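Can a Machine Do the Folding Yet?
Project report, Soltside module on automation at home and at work
Handed in 27 September 2019

1. What the project asked

Our question was whether a machine can take over an ordinary chore today, in a home or in the back room of a shop, without a person standing next to it. We picked laundry and shop stock because everyone in the group had done both and had opinions about them. Two of us have worked in clothes shops. The rest of us only have our own washing to go on.

We split the question into smaller ones. Can the machine find the item? Can it pick it up? Can it leave it in a state that a customer or a parent would accept? And does all of this take less effort than doing it by hand, once you count the setting up?

We left out washing machines and dishwashers. They are machines and they do chores, but they work by putting the job inside a box, and somebody still has to load the box. The loading and the unloading are what we were interested in.

2. Background reading

Most of what we read about home robots falls into two groups. The first is about floor cleaning, which is a solved problem for flat rooms with not much on the floor. The second is about arms and hands, and here the results depend heavily on what is being held. Stiff objects with a known shape, such as boxes and tins, go well. Cloth goes badly. A shirt has no fixed shape, so there is no one place to hold it, and every time it is put down it lies in a new way.

We also read the product notes for two systems. Clover is a folding cabinet where the user clips each garment on at the front by hand. Gikura is a picking arm for small stockrooms. Neither claims to start from a heap of mixed clothes. The Clover notes say that the user should do up shirts before loading them, and we thought that was a fair amount of work to leave to the user.

3. Collecting hand movements

One way of teaching a robot to handle cloth is to record people doing it. The person does the job with a pair of hand-held grippers in place of their fingers, so that what is recorded is something a robot with the same kind of gripper could copy. We used this method for our own trials. The table was covered with a green sheet clipped down at the edge, so that the surface would not slide when the cloth on it was pulled.
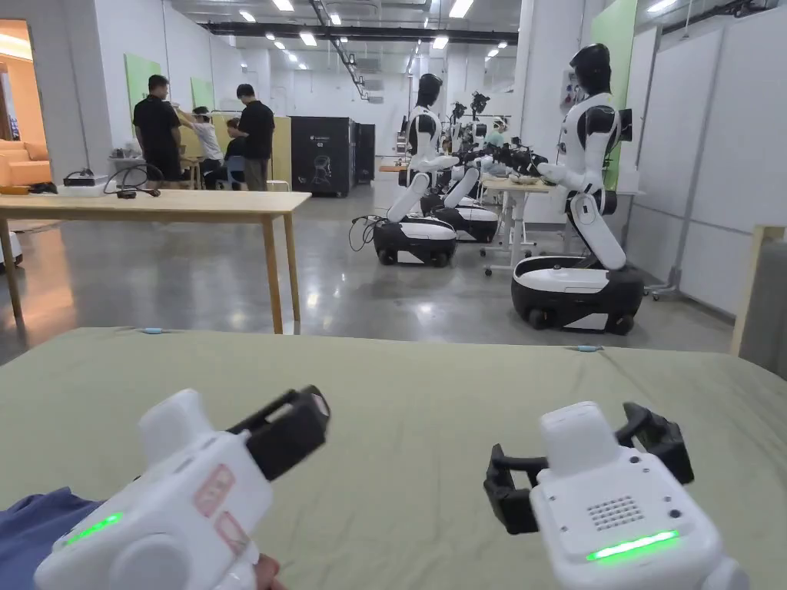
Holding the grippers takes some practice. You lose nearly all feeling for the cloth, and you have to look at the jaws the whole time to know whether you have one layer or two. All of us were slow on the first day. By the end of the second we could straighten a sleeve without thinking much about it, but a collar was still difficult.

The full set we worked with has 2,684 short recordings. We kept 2,000 of them. The others were dropped for various reasons: the garment fell off the table, the person stopped halfway, or the start and finish were not marked properly. We should have agreed on the marking rules before we started recording. We lost most of an afternoon going back over the early files.

4. The tasks

We chose four tasks and wrote a short sheet for each, so that everyone did the same thing. Each one starts with the item dropped on the table from chest height.

Task A. Hand towel. Fold in half, then in half again. This was meant to be the easy one and it was. The corners are easy to find and there is no inside or outside to worry about.

Task B. Pair of socks. Lay one on the other and fold over. Harder than we expected with grippers, as thin socks slip out of the jaws.

Task C. Cardboard box from a shop delivery. Open the flaps, take out the contents, close the flaps. Included to give us a stiff object to compare with.

Task D. Shirt, starting crumpled. Find an edge, pull the shirt flat, bring the sleeves in, fold up from the bottom. The sheet for this one ran to 2 pages and we still had arguments about where the sleeves should end up. Most people began by pinching the bunched-up part with one gripper and using the other to hold down the part that was already flat.

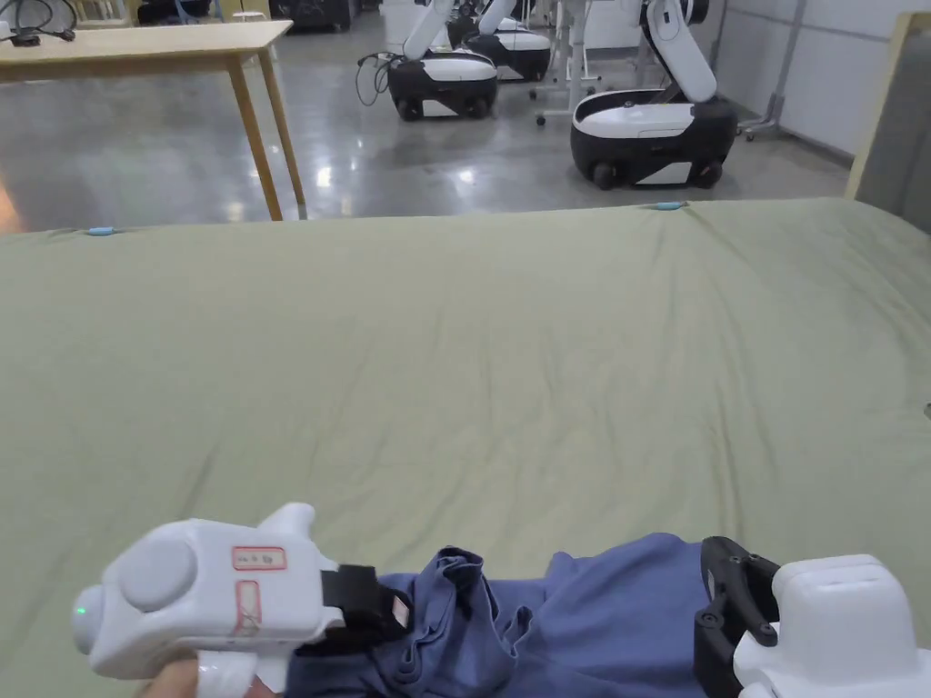
5. Results

The towel task was the only cloth task where we would say a machine is close. When we compared our recordings, people did nearly the same thing each time, in the same order, and a fixed set of movements would cover most cases. A home robot that only folded towels would not be much use in a house, but a hotel or a gym might want one.

Socks were mixed. Thick ones were fine. With thin ones the person often had to try again, and each try left the sock in a slightly different place.

The box went well, apart from tape. If the tape had not been cut first the task could not be done at all with the grippers. In a real stockroom somebody would have to walk along with a knife, which takes away part of the saving.

The shirt was the worst by some distance. We allowed 30 attempts each and no two of them went the same way after the first few moves. The main trouble was at the start, in getting from a heap to something flat. Once the shirt was flat the folding was not much harder than the towel. Darker shirts were also harder to read, as the seams did not stand out.

6. What it means for homes and shops

For a shop, we think the useful job is the stiff one. Moving boxes, opening them and putting stiff packets on a shelf could be done by a machine with one person looking after several of them. Folding stock that customers have picked up and dropped is a long way off. The shop workers in our group said that this is also the job they would most like to hand over.

For a home the case is weaker. The amount of laundry is small, the room is different in every house, and the machine would need a clear table of its own. We asked at the Khondokar launderette, where they fold service washes by hand all day. The answer was that they would look at a machine for sheets and towels, but that shirts would stay with the staff – and that finding the odd sock takes longer than folding anything.

7. Limits of our work

All our trials were done by people holding grippers. They show what the gripper shape allows, with a human brain behind it, so our results are probably a best case. A robot would also have to judge for itself where the cloth is. The lighting was bright and even, and the table was the same height throughout. We did not try wet laundry, fitted sheets or anything with a zip.

8. Next steps

A second round is planned for October. We want to split Task D into two parts, flattening and folding, and record them separately. We would also like to add a laundry bag, with the person taking out one item at a time, since none of our tasks dealt with picking one garment from several.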